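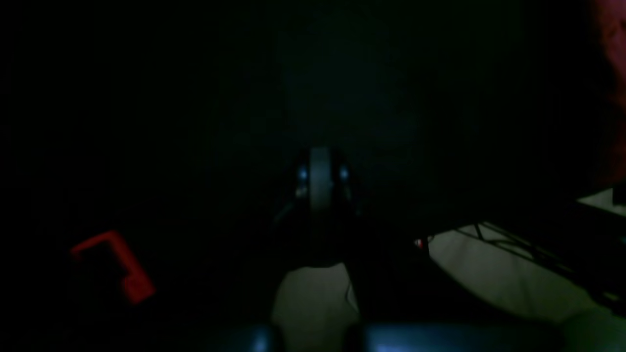 # Chapter 2: How cloth hangs, folds and creases

Chapter 1 dealt with fibres and yarns. In this chapter we look at finished cloth and what it does when it is hung up, put down or left in a heap. By the end of it you should be able to:

- describe the drape of a fabric in ordinary words
- tell a fold from a crease
- choose between hanging and folding for common household items
- check the colour of a cloth under suitable light.

You will need a ruler, a clothes hanger and 2 pieces of fabric of different weights for the practical work in Section 2.4. Old pillowcases and worn shirts are good enough.

## 2.1 Drape

Drape is the way a cloth falls under its own weight. A soft, limp cloth drops almost straight down and makes many small folds. A stiff cloth stands away from whatever is holding it and makes a few wide ones. Most household fabrics come somewhere between the two.

Weight matters, but it is a poor guide when used alone. Fabric weight is given in grams per square metre. The Wultel sheeting used in our sample set is 185 g per square metre, and two lengths of it can drape quite differently if one has been starched. Weave, finish and age all play a part. So does the direction in which the cloth is hung – a square held by one corner falls more softly than the same square held along its edge.
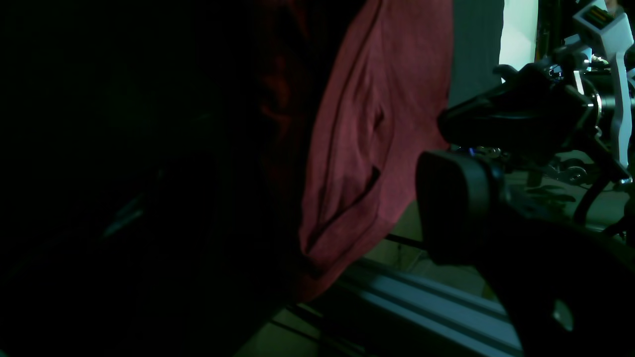 *Figure 2.2 Deep-red fabric hanging. Note the long crease through the middle and the fold near the lower centre, where the material curls inward.*

A fold is a place where cloth turns over or doubles back. It goes when the cloth is moved. A crease is a line that stays after the cloth has been opened out. In everyday speech the words are often mixed up, and in a picture it can be hard to say which of them you are looking at. With the cloth in your hands, shake it once and look again.

## 2.2 Cloth at rest

Davina Lindsay ran the linen room at the Pellard Hotel in Prisport and kept a notebook on how long each kind of item could be left before it needed pressing. Her tablecloths were a blend with 55 per cent cotton. They could wait overnight in a basket. The all-cotton napkins could not, and she had them folded before the evening meal was served. 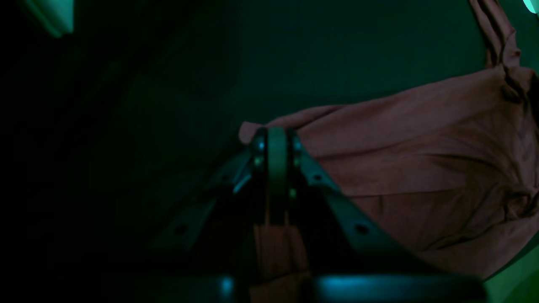 Colour is best judged by daylight, near a window but out of direct sun. Lamps change what we see, some of them a great deal. Under the deep green light in Figure 2.3 most surfaces look green or black, yet the crumpled cloth still looks a dusty pink, with some brown in it. It would be unwise to match a thread to it on that evidence. Creased cloth adds a further difficulty: the raised parts catch the light and the hollows stay dark, and one dye can pass for several shades. Smooth the piece out first, then take it to the window.

## 2.3 Hanging or folding

Knitted items stretch on a hanger and should be folded. Woven shirts, skirts and curtains can be hung. Table linen may be stored either way, though a heavy cloth folded into a small square will mark along every line. The Özkan method, described on the next page, uses a loose roll for large pieces.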